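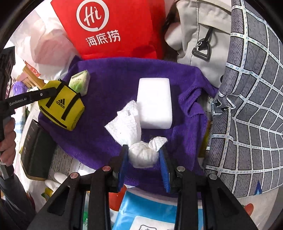 SKALLVILLE -- The Llanos Theater will host an evening of family stories and old jokes this April, told by the people who grew up hearing them. The program, Satik, is open to tellers of any age and in any language, with a short summary in English. Props are allowed if they fit in a coat pocket. A twist of white tissue like the one shown with the purple towel is fine, and so is a hat. Tellers may not use slides or recorded sound.

Organizers received 65 stories during the open call. Most came from grandchildren writing down something a grandparent says at every holiday meal. Edith Muñoz, who directs the program, read all of them.

"A lot of these jokes are older than the people telling them," Muñoz said. "We asked for the version your family tells, with the wrong ending if that is how it goes."

Yasuo Tanabe will host. Everaldo Lacerda and Wilson Montoya will open with a 30-minute set of stories about their uncles -- two of whom plan to attend.

The theater seats 700. Admission is free, but tickets must be reserved at the Llanos box office. Doors open at 6:30 p.m.

Press contact: Wálter Cárdenas, Llanos Theater, Skallville

Recent releases
Skustlow Players announce spring comedy season
Llanos Theater lobby to reopen after repairs
Call for stories: What did your grandmother call it?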